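Benito Rivas
Aug 23, 2025

A few people asked what my job has been since June, so I'm putting it in a thread. I teach a robot to handle household objects. Most of the work is done with my own two hands.

There are two ways we do it at Barden. One is remote control: you sit at a desk with a pair of small arms, you move them, and the big arms across the room copy you. The other is a gripper you hold yourself. You do the task with it and the recording goes into the training set.

I started on remote control. It's slow. You get no feeling in your fingers, so you don't know how hard you're squeezing until the cup folds. My first day I got 16 usable runs and was told that was fine for a first day.

The hand-held gripper is quicker to learn. Two fingers, a body you hang on to, and a cable. The fingers have printed cubes on them with black and white square patterns, and the software uses those to work out where each finger is and how far apart they are.

The rule with the cubes is that the camera has to be able to see the patterns. If you roll your wrist too far or your sleeve drops over one, the tracking goes and the run gets binned. I wear short sleeves to work now, even in winter.

Bottles are this month's job. Pick up, turn, set down. A metal bottle is harder than it sounds. The sides are smooth and it wants to spin between the fingers if you grab it off centre.

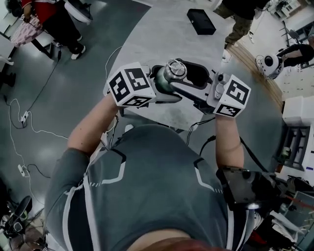 You also have to go slower than you would at home. Not robot slow, just steady. Severino Marín trained me and his advice was to move as if the bottle was full to the top with the lid off. I still think of that on every run.

Each run has a start, a task and a finish. Hands still, do the task, hands still again. If you forget the still part at the end, the file gets cut in the wrong spot and someone has to fix it by hand. For the first 3 weeks that someone was Soledad Aranda and she let me know.

Mistakes are allowed, within reason. If I miss the grab and then get it on the second go, we keep the run and tag it. The robot is going to miss too, so it needs to see what a second go looks like. If I drop the thing on the floor, we bin it.

My best day so far on the hand-held is 196 kept runs. My shoulders knew about it the next morning. We swap jobs after 4 blocks now and I'm glad of it.

Someone in the replies asked if it's boring. Parts of it, yes. You pick up the same bottle over and over from a slightly different spot. I listen to the cricket when there's cricket on.

Someone else asked if the robot gets it right afterwards. Sometimes. It was good with mugs fairly early. It was bad with anything lying on its side, and when we went back through the runs we found we'd hardly recorded any like that. So we recorded a lot more of them.

That's the part I didn't expect when I took the job. If the robot does something odd, you can often find the odd thing in what we showed it. It used to pause before letting go of a mug. I pause before letting go of a mug.

You don't need a tech background for this, by the way. I came from a warehouse. Encarnación Segura on our crew was a pastry cook, and her runs are the cleanest of anyone's.

To the person asking about pay: better than the warehouse, not as good as you're imagining.

Next up is lids. Unscrewing with two fingers is awkward and I haven't got a good method yet. If I find one I'll add it to this thread.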